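Notebook, sourdough bench trials, August
Monday, started 7:40 a.m.

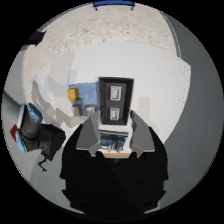 What do we do with a starter that has gone slack in the heat? Feed it at a lower ratio of starter to flour, use cooler water, and give it two rounds before it goes anywhere near a dough. I did the first round last night and the second at 6 this morning.

Flours on test are the Dikitow bread flour and the Tzanetos stoneground. The Cokum sack is down to the last bit and I'm keeping that for the crackers.

Batch A, Dikitow. 900 g flour, 234 g of it held back and scalded. Starter 100 g. Salt as usual. Mixed by hand until no dry spots, rested 40 minutes, then salt in. Felt stiff at first, softened after the second fold. I had written down a lower water figure in the July pages and that was plainly wrong, so ignore it if you are reading back.

Batch B, Tzanetos. Same weights, no scald. Took the water faster and went sticky on the third fold. I stopped folding there. The smell was good, a bit like wet hay.

Kitchen was already warm by 10. Moved both tubs to the floor by the back door, where it stays a few degrees cooler -- the shelf over the oven is useless until October.

Beat Reisinger came by at lunch and thinks the scald is more trouble than it's worth at this batch size. He'd put the whole lot in cold overnight and skip the afternoon bake. I want one same-day result first, so we left it that A gets baked today and B goes in the fridge.

2:15 p.m. Shaped A. Two loaves, one round, one long. The round one tore a little on the underside where I dragged it with too little flour on the bench. Pinched it shut.

4:30 p.m. Baked A in the Flodinent oven, lid on for the first half. The left side still runs hotter. Turned the long loaf once and should have turned it twice. Crust fine on the round one, too dark at one end on the long one.

Cut the round loaf at 7, probably too soon. Crumb moist, fairly even, a few big holes near the top. Tastes milder than last week's. The scald does seem to hold the moisture but I'll know more on the second day.

B has been in the fridge since 3. Plan is 8 degrees C overnight if the fridge will hold it. It was reading higher with the door being opened all afternoon.

To do:
Bake B first thing, before the kitchen heats up.
Toast test on A, day two.
Order more of the Tzanetos -- ask if they have the smaller sack.
New probe for the oven, the old one sticks.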